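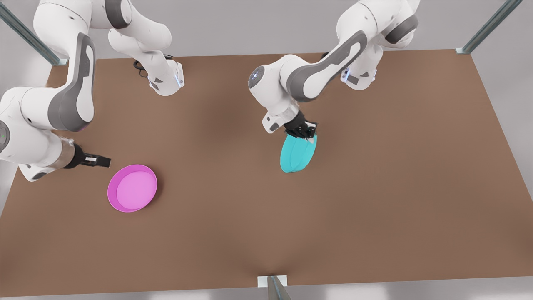
Nerys Beddoe

My project asked a small question: if you train a two-armed robot in simulation to put a bowl on a plate, does it help to throw away the bad demonstrations first? I assumed yes. My advisor, Mitsuko Onishi, assumed yes. The plan was to confirm this by May and spend the remaining weeks on something harder. The remaining weeks were spent finding out why the answer was mostly no.

The task

The robot starts with a teal bowl and a pink plate on a bare brown table. It has to pick the bowl up by the rim, carry it across and set it down on the plate. Either arm may do any part of this. A trial counts as a success if the bowl ends upright, inside the plate's rim, with both grippers open. I added the last condition after an early policy learned to deliver the bowl perfectly and then never let go of it.

Demonstrations

I collected 2,000 demonstrations in our lab's simulator, which is called Dridura for reasons lost with whoever named it. Each one was driven by a person using a pair of hand controllers. Llinos Hughes and I did most of the driving. She is much better at it than I am, and you can tell our episodes apart in the data by how often the arm stops to think.

The filter was a simple score. Every episode lost points for pauses longer than a second, for dropped bowls, for regrasping, and for moving the arm that wasn't doing anything. I set the threshold by looking at a histogram until a number seemed reasonable. That left 1,036 episodes in the filtered set. Most of what went was mine.

Training

Both policies used the same network, the same learning rate and the same number of steps. The only difference was the data. I trained each one with 11 random seeds, a number chosen by how long Reginald Van Dusen would let me keep the machine before he wanted it back for his thesis.

Results

The policy trained on everything succeeded in 73 percent of trials. The policy trained on the filtered set did slightly worse on average, and the gap was smaller than the spread between seeds, so I can't claim that the messy data is better. I can claim that several weeks of writing a filter bought me nothing measurable.

The failures were different, though. The filtered policy was fast and smooth, and it missed the rim with great confidence. Having missed, it carried an imaginary bowl to the plate, lowered it carefully and opened the gripper. The full policy was slower and wandered a bit, but when it missed it often backed off and tried again. It had seen plenty of that, mostly from me.

To check this I put the regrasping episodes back into the filtered set and left everything else out. Retries came back. So did most of the lost successes, though I only had time for three seeds and wouldn't bet much on it.

The tilt problem

All versions struggled with how steeply the bowl hangs once it is held by one side of the rim. The gripper has to rotate it level before release, and if the rotation starts too late the bowl lands on its edge and rolls off the plate. Mererid Phillips suggested adding the bowl's angle to the policy's input. I tried it for one run, got the sign wrong, and watched the robot turn every bowl upside down. The corrected version is not in this report because it hasn't finished training.

What I would change

The score treated every hesitation as a mistake. I would separate pauses from recoveries and filter on the pauses alone. I would also vary the starting position of the plate more, as both policies got noticeably worse when it was moved toward the near edge of the table. And none of this has been tried on a physical robot, where a dropped bowl makes a noise.

The filter script and the evaluation settings are in the Farholm folder on the lab drive. Please don't use the copy marked "final."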